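Ticket 44: Left gripper drops out part way through towel fold
Project: Sandberg (two-handed folding, student project)
Opened by: Loïc Besson
Assigned to: Seung-woo Oh
Status: Closed
Priority: Medium
Component: Hand-held grippers, recording software (Hunero)

Summary

When we record the long towel fold with both hand-held grippers, the left one stops sending finger width some time after the first fold. The position keeps coming through. The video keeps coming through. Only the width goes flat, and it stays flat until the program is restarted. The right gripper is fine.

It doesn't happen every time. In the February batch we made 200 recordings and lost 11 of them to this. I only found out when Seung-woo ran the check script, as the preview window in Hunero shows nothing wrong while you are recording.

Steps to reproduce

Start Hunero with both grippers on. Wait for both lights in the status bar to go green.
Close and open each gripper once.
Lay the towel lengthways on the long table.
Press record.
Fold from the near end, then fold lengthways, then press along the crease.
Stop, save, open the width plot.

Expected: two lines that move up and down for the whole recording.
Seen: the left line stops moving and holds its last value to the end of the file.

I have tried this with the small hand towel and can't get it to fail. With the long one it fails sooner or later. The start position I have been using is fingers open, both grippers at the towel, one person per gripper.
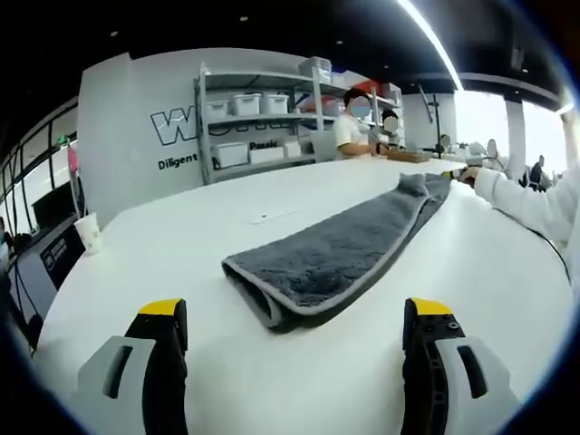

Long towel on the table, fingers open.

Attached: the width plots for the failed recordings and the Hunero log from the last one. The log has one line that the good recordings don't have:

WARN width: no new value, keeping previous (left)

It prints once and never again, so it's easy to miss.

Comment by Seung-woo Oh

Thanks, the log helps. Some questions before I start taking things to bits.

Are both grippers plugged into the same hub?
Is the left one always the left one, or did you swap them between sessions?
Have you changed the finger tips since the Lelley demo?
Does it come back if you unplug and replug, or only with a restart?

Comment by Loïc Besson

Same hub, yes. Not swapped, they have kept the same role since we started. Tips haven't been changed. Replugging doesn't bring it back. I have to close Hunero completely, and if I'm too quick opening it again it says the device is busy.

Comment by Seung-woo Oh

OK. Please do these in order and write down what happens after each one. Don't change two things at once or we won't know which one did it.

1. Swap the cables between the two grippers, leave everything else alone. Record the long towel until it fails or you have done 44 without a failure.
2. Put the cables back. Swap the roles, so the unit that was left is now right. Change it in the settings as well, otherwise the files come out labelled the wrong way round.
3. Put the roles back. Move one gripper to the port on the back of the computer, off the hub.

My guess is the cable. The long fold is the one where you reach furthest down the table, and that would fit with the small towel never failing. But I said that about the last one too and it was a setting.

Comment by Loïc Besson

Test 1 done. Cables swapped, the fault stayed on the left unit. It failed on the ninth recording. So I don't think it's the cable.

Test 2 done. Roles swapped, and the fault did NOT follow the unit. It stayed with whatever is called left in the settings. I ran this one twice as I didn't believe it.

I also noticed that it always goes flat during the lengthways fold, when the fingers are held nearly shut and kept there while you work along the crease. At the start of the fold they are open and moving a lot and the plot looks good.
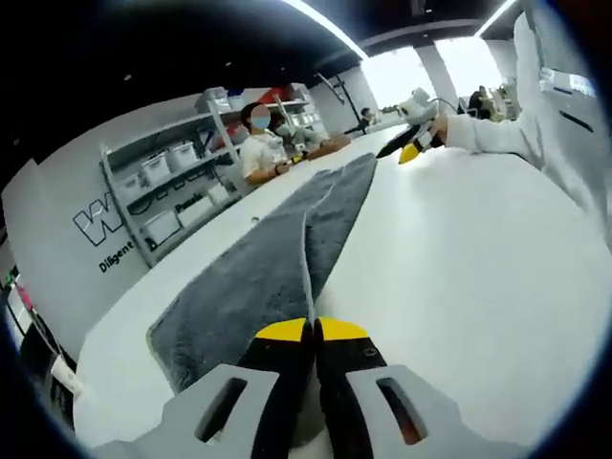

If I hold them like that for a while and don't open or close them at all, I can make it fail nearly every time. Squeezing them now and then while pressing seems to stop it. That could be a way round for the others until there is a proper fix, although it puts a wobble in the data that we would have to live with.

I haven't done test 3. Do you still want it?

Comment by Seung-woo Oh

No, skip test 3. What you found is more useful. If it follows the name and not the unit then it's in the software or the settings file, and I should have asked for the settings file at the start. Can you attach it?

Comment by Loïc Besson

Attached. I haven't edited it by hand apart from the names. It was copied from the Lokascombe computer when we moved over.

Comment by Seung-woo Oh

Found it.

There is a timeout on the width reading. If the value doesn't change for a set number of readings, Hunero decides the sensor has gone to sleep and stops asking it. The default is 0, meaning never. In your file the right side has 0 and the left side has 1004. I checked the old notes and it was set to that at Lokascombe for a different sensor that really did go to sleep, and was never put back.

So with the left fingers held still for 1,004 readings the program stops asking. On the small towel the crease is short and you never get that far. On the long one you do, if you go slowly, and the slow ones are the ones that were lost.

To fix:

Close Hunero.
Open the settings file and find width_idle_limit under left.
Change 1004 to 0.
Save, wait for the device light to go out, start Hunero again.

Please then hold both grippers nearly shut for a good long time and check the plot. A flat line is fine there as long as it moves again when you open them.

Comment by Loïc Besson

Changed. Held them for as long as my hands would put up with it, opened them, and both lines moved. Did it three more times with the same result. Then did 44 recordings of the long towel at a slow pace - no flat lines and no warning in the log.

One question about the lost recordings. The video is good in all of them. Can the width be worked out from the video after the fact, or do we throw them away?

Comment by Seung-woo Oh

The yellow tips show up well enough that you could probably get it from the video, but it would be a job in itself and the project report is due first. For now move them to a folder called width_missing and leave them out of the training set. Don't delete them. If someone wants a side project next term, that's one.

I have made two changes so this doesn't catch the next group:

The check script now prints the file name and the time where the width goes flat, and it runs by itself after each save.
The warning now shows in red in the preview window and stays there until you click it.

The device busy message is a separate thing. Please open a new ticket for it if it still bothers you. Waiting for the light to go out gets round it.

Comment by Loïc Besson

Moved the files. The list of which ones they are is in the folder as a text file. I've put a note in the setup guide under "Copying settings from another computer" saying to check both idle limits are 0.

The red warning works, I tested it by putting the old value back for one recording. It's set to 0 again now.

Happy for this to be closed. Will open the other ticket for device busy.

Status changed to Closed by Seung-woo Oh
Resolution: Settings error, fixed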